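Londthorpe Home Forum > Floors and Walls > Carpet in a rental, beige vs. anything else

gevorel_gal
Our landlord at the Yen Street building is replacing the carpet in March and, in a burst of generosity, is letting us choose the color. The choices are beige, darker beige, and a gray called Zetham that costs us 151 dollars extra. We have one dog and two people who drink coffee while walking. Is gray worth it?

stairmaster8
Take the free beige and spend the 151 on a decent rug. You can take a rug with you when you leave. Carpet stays behind to comfort the landlord.

Ngan-ling Wu
Disagree. A rug on top of carpet creeps. Mine moved across the living room over one winter and I've given up on it. If you do go beige, get one with flecks in it. Solid beige shows every crumb, but a speckled one hides a lot between vacuumings. I mean this sort of mottled gray and tan:
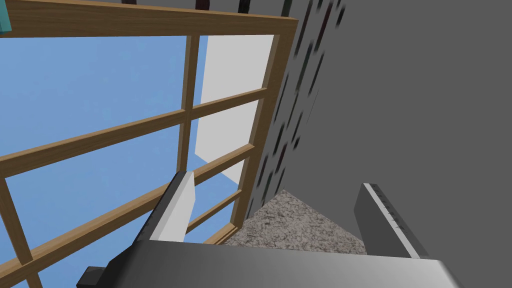
stairmaster8 says flecks only hide dirt from the person who isn't cleaning, and that a rug with a proper felt pad stays where you put it.

Ngan-ling Wu
I had a proper felt pad. It went along for the ride.

pilewriter
Both of you are skipping the padding under the carpet, where landlords save their money. Ask what density they're using. Ours was 8 pound and it still felt good when we moved out. The place after that had something closer to a paper towel.

gevorel_gal
I asked. He said "the regular kind."

pilewriter
So, paper towel.

tufted_3111
I'd pay for the gray. Coffee on beige is a permanent record. My old place charged me 159 for one stain next to the couch, and I'm still mad - mostly because it was tea.

stairmaster8
Gray shows dog hair, though. What color is the dog?

gevorel_gal
Beige.

Ngan-ling Wu
Then get the speckled beige and let the dog blend in. See if he'll bring you a sample first, and look at it by the window as well as under the hall light.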